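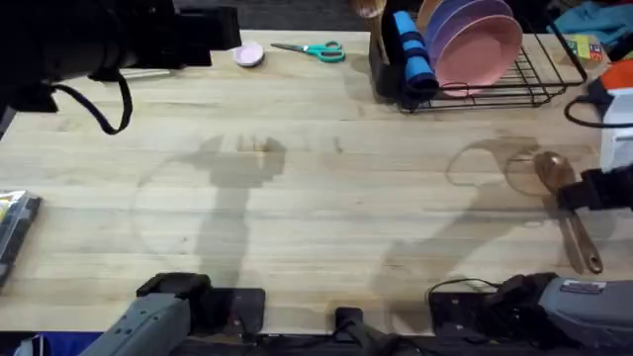 ## 4. Butcher-block top: cleaning and re-oiling

Do this every 20 days or so if the bench gets used daily. Faint rings and water stains are normal on timber, dont panic.

1. Clear the top. Spoons, scissors, lids, the lot. Anything clamped to the front edge can stay, just work round it.
2. Wipe down with a damp cloth, along the planks. Warm water, drop of dish soap. No bleach.
3. Dry straight away with a tea towel. Leave 7 hours minimum, overnight is better.
4. Rings still showing? Sand lightly, fine paper, with the grain. Go wider than the mark or you'll get a dip.
5. Brush off dust. Thin coat of Pandside oil, colour "natural". Wipe off the excess.

**Caution:** oily rags can self-heat. Lay flat outside to dry, never balled up in the bin.

**Note:** knots drink more oil than the rest. Second dab if they look grey.

Wooden spoons can be oiled at the same time, food-safe oil only. Don't soak them adn don't put them in the dishwasher.

Out of oil: ask Ifeoma Odukoya, part no. 241. Deep gouges, see section 7.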